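Wenholm Web Studio Opens a Second Office in Dundevden and Changes How It Quotes

DUNDEVDEN – The web design and online marketing company Wenholm has opened a second office in Dundevden, and at the same time it has changed the way it prepares quotes for small businesses. The new office started work in November. It is on the upper floor of the Jacobs building, above the printing shop, and customers can visit it without an appointment until 4 p.m.

Wenholm has built websites for local companies from its first office in Flasum for many years. Until now, business owners from Dundevden had to drive to Flasum for a meeting or do everything by phone. According to the company, 28 of its present customers have their business in Dundevden, and several of them asked for an office closer to them. The company says that this was the main reason for the decision, together with the fact that the lease in the Jacobs building was offered on good terms.

The second part of the news will perhaps interest more people. From this month, Wenholm does not send a quote with one total price only. Every quote is now divided into separate parts: design, writing of the texts, programming, photos, hosting, and the monthly work after the site is online. The customer can see what each part costs and can remove the parts that are not needed. A bakery that already has good texts, for example, does not have to pay for new ones.

The company explained that the old form of quote caused many misunderstandings. A customer would receive a price, agree to it, and then learn some weeks later that an online booking form was not included. In other cases the customer paid for search engine work for a whole year without knowing clearly what this work was. "We looked through our old emails and we saw the same questions again and again," the company wrote in its announcement. "It was our duty to answer them before the contract is signed."

The lowest package, which is called the Starter Site, costs $1,530. It includes a website of five pages, a contact form, a map, and a version that is easy to read on a phone. The larger package costs $2,833 and adds a small online shop or a booking calendar, depending on what the customer chooses. Both prices are for the building of the site. Hosting is paid separately by the month, and a customer who prefers another hosting provider is free to use it. Wenholm will move the finished site there without an extra charge.

There is also a change in ownership of the domain name. In the past, Wenholm often registered the domain in its own name and managed it for the customer. This was comfortable for the customer at the beginning, but it became a difficulty when the business was sold or when the owner wanted to work with a different agency. All new domains will be registered in the name of the customer. For the older ones, the company has prepared a form for transfer, and it promises to complete each transfer within 28 days after it receives the signed form.

Business owners who spoke with us had different opinions. The owner of a shoe repair shop near the Jacobs building said that she was glad to have somebody to talk to in person, as she does not like to explain things by email. Her present site was made by a relative and it still shows opening hours from two years ago. A man who runs a small moving company was more careful. He said that the prices are fair for a new site, but that he pays much more every year for online advertising, and he would like to see the same openness there.

On this point, the company gave a partial answer. Advertising budgets are not included in the new quotes, because they change from month to month. However, each advertising customer will receive a monthly report in two parts – one for the money that was paid to the advertising platforms and one for the fee that Wenholm kept. The report will also show how many calls and messages came through the website. The first reports of this type will go out after the new year.

The Dundevden office has four workplaces at the moment. Two designers moved there from Flasum, and a third person was hired for customer support. The fourth place is still open, and the company is looking for somebody who can write clear texts for websites. Experience in marketing is useful but it is not required. Candidates should send two short samples of their writing, and at least one of them should describe a service or a product in a way that a person without technical knowledge can follow.

Visitors should know that the entrance is from the side street and not from the main road. There is a door with the number 303 on the bell panel, and the office is reached by the stairs or by the elevator behind them. Parking in front of the printing shop is limited to one hour. For longer meetings the company recommends the parking lot behind the post office, which is a walk of a few minutes.

We use cookies to remember your settings and to count visits to our pages. By continuing to read, you agree to their use. Accept | Change settings

Wenholm will also hold free website checks during the first weeks. A business owner can bring the address of the site, and a designer will look at it together with the owner for half an hour. They will check how quickly the pages open, if the contact form really sends the messages, and if the business can be found by its name and its town in a search. The owner receives a written list of the problems and can fix them alone or with any company. It is not necessary to become a customer of Wenholm.
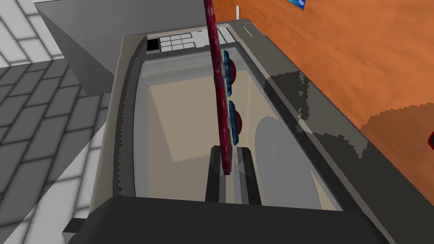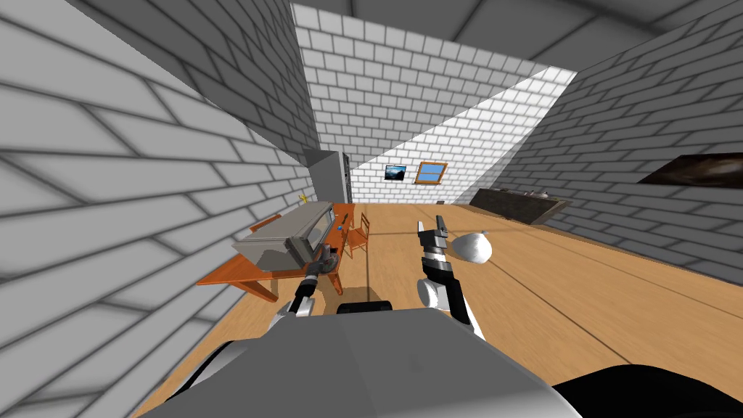 Computer-rendered views: a kitchen appliance from above, then a room with brick walls and a light wooden floor.

The checks were already tried in Flasum during the spring. The most frequent problem there was very simple: old phone numbers and old opening hours. The second was large photo files that made the pages slow on a phone. In several cases the contact form sent its messages to an email address which was not in use anymore, and the owners did not know that people had written to them. The company did not publish the names of these businesses.

For the website check, owners should reserve a time, even though the office accepts other visitors without an appointment. The times can be reserved by phone or at the front desk. Those who cannot come to Dundevden may ask for the same check in Flasum, where the first office stays open with the same hours as before. Existing customers keep the contact person they have now, and if they wish to move their meetings to the new office, they only need to say this to the contact person.

Contracts that were signed under the old form of quote stay valid until they end. A customer who wants the new divided form earlier can ask for it, and the monthly price will not become higher because of the change. Wenholm says that it will write to all existing customers before the end of the winter with a short explanation and with the form for the domain transfer.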